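Zirwood Calico Pedestal Table: a review from our dining corner

By Palesa Makhubela

Print this page | E-mail to a friend | 43 shares | 2 comments

I put off buying a new table for longer than I care to admit, mostly because the old one had been through every homework project and holiday dinner we ever had, and I am a sentimental person about furniture (my sister Anel will tell you I am a sentimental person about everything). But it wobbled, and soup and wobbling do not mix, so in came the Calico in gray marble pattern, and we have been eating, sorting and drinking tea at it ever since.

What I love most is the pedestal. With one thick column in the middle there are no corner legs to bang your knees on, and you can squeeze in an extra chair wherever there happens to be a cousin. The white veining is lovely too, and much softer in person than I feared when I ordered it.

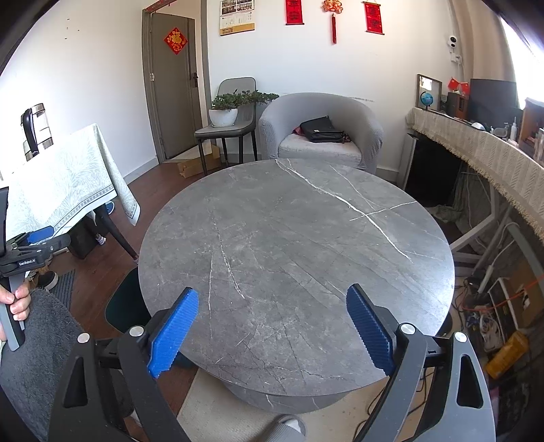 Is it hard to keep clean? A damp cloth after meals does it for us, though dried rice needs a second pass.

My one real grumble is the weight. It took Kagiso and Kevin 40 minutes to get it through the door and turned the right way, with a good deal of shouting, and I would not want to shift it every time I vacuum the rug. The dark top also collects clutter in a way I find very human! Tissues, little tubs, a box waiting to go somewhere, it all seems to land there by late afternoon, and the pale things do stand out against the gray.
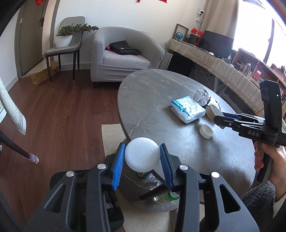
The marble-patterned top with everyday odds and ends on it.

Would I buy it again? I would, gladly, and I'd measure the doorway first.

E-mail this review | Print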